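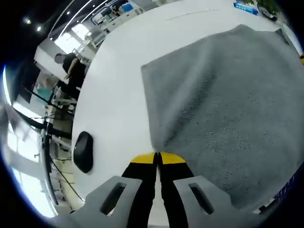

Section 4 of the Omley procedure dealt with cloth, and Muthu Kurup had written most of it. The operator was to take the fabric by a corner, lift, fold, release and withdraw. Any attempt in which the operator spoke to the cloth was to be logged as normal.

The auditor from Condunex read this last clause twice.

"Is it necessary?"

"It was raised at review," said Kurup. "We had 500 attempts to classify and no category for it."

She made a note and turned to 4.6, which covered two grippers working on the same piece. Under the Renetti draft, the first operator held and the second approached from the side, at a walking pace or slower. Neither was to pull.

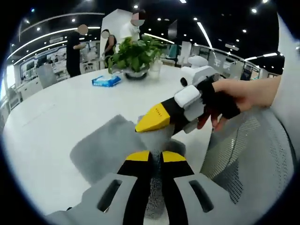

"And if both pull?"

"The attempt is void. Both operators open their fingers and wait 20 seconds."

"Why 20?"

Kurup consulted the revision history. The figure had been entered by Kuzmenko, in December, without comment. Kuzmenko had since moved to another building — the one with the better canteen — and did not answer messages before noon.

"It is long enough to stop being annoyed," he said.

The auditor considered the clause for some time. Then she wrote "rationale adequate" in the margin, initialled it, and asked to see the section on towels.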